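Print this page | E-mail this page

Robots for stockroom work at our shop — what happens with the people's jobs?

Posted by Ashwin Kulkarni, Aug 12, 2026

I work at a pet supply wholesaler. We are 13 people in the stockroom and packing area. In October the company wants to bring in a two-armed robot to do picking of boxed goods, and a firm called Fladine is doing the simulation before the real machine comes. They showed us a few views from the robot's cameras. For the simulation they use a kind of home interior and not our shelves, because the model of our building is not ready.

My boss says that no one will lose the job, but the tasks will change. I pack for 12 years and I am not against machines. But I would like to know from people who already went through it: what did really change for you? Do you still pack, or do you only stand and watch? Also, should I ask for training now or wait until the robot is in the building? Our manager has told us only that two persons will be "operators", and he did not explain what this word means.

Bristitz
I can answer a part of it, because we had almost the same story in our warehouse, only with cosmetics.

The first months you will still pack. The robot takes the easy boxes, which are rigid and with flat sides. Everything soft, torn or strange comes back to the people. This was the biggest surprise for me — my day became harder, because the easy boxes were my rest between the difficult ones. Before, I could do 40 cartons and half of them without thinking. Now I have fewer cartons but each one is a problem. Please tell this to your manager before they set the new targets. In our place the targets stayed as before, and it took long discussions to correct them.

About the word "operator". With us it means a person who restarts the machine, takes away the dropped items, and writes down what went wrong. It is not engineer work. You can learn it in a few shifts if somebody shows you properly. Ask for it now, and ask that it is written in your contract with the pay. The colleagues who waited got the training later from other colleagues, in a hurry, and it was not so good.

One more thing is noise and light. Go and look where they want to put the machine. If it is next to the packing table, ask for a different place.

Pinto
it depends on the company. ours bought one and it was standing under a cover most of the year. dont worry too much

Umut Sarıgül
I do the testing of such simulations, at another company, so I see it from the other side.

Mr. Kulkarni, it is good that they showed you the views. Ask if you can sit with the testers for one hour. The people who pack know things that we do not know, for example which box opens by itself when you press it in the middle. One packer at a customer of ours told us this about a product line that we call Esik, and we changed the grip height the same day.

When you look at such views, I recommend to think about your own work and ask simple questions. Where does the hand hold the box, at the end or in the middle? Can a label be read while the hand is holding it? What does the robot see when a big box stands directly before its camera? In what places must a person reach in, and is the machine stopped at that time? These are good questions also for a person without technical education.

I put the four views here together, so the others can follow. 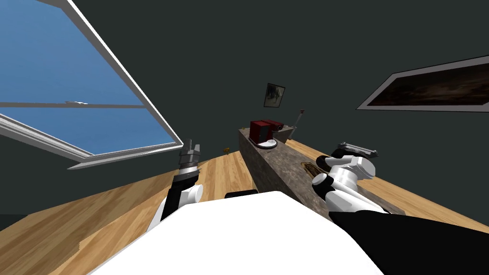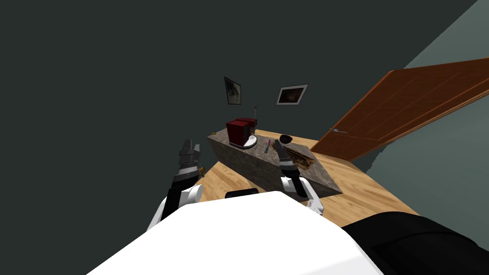
Both arms are in the first two views, with the stone-look counter and the red coffee machine.
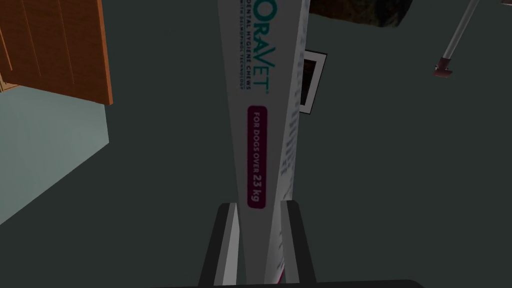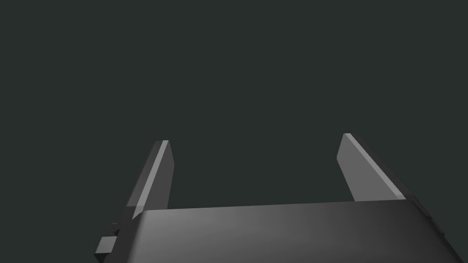
What to ask before October

Write your questions on paper and give them to the manager and to Fladine at the same time. I would begin with these:

- Who decides that an item is too difficult for the robot, and is it counted in my target?
- How is "operator" paid, and can the role be shared between more people in rotation?
- Who is allowed to press the stop button? It should be everybody in the room.
- If the robot is out of service for a full shift, is the old way of packing still possible, with tables and enough people?

The last one is often forgotten. I know a site where they removed the packing tables in the first week, and later they had to buy them again.

Contact us | Copyright 2026 | Back to top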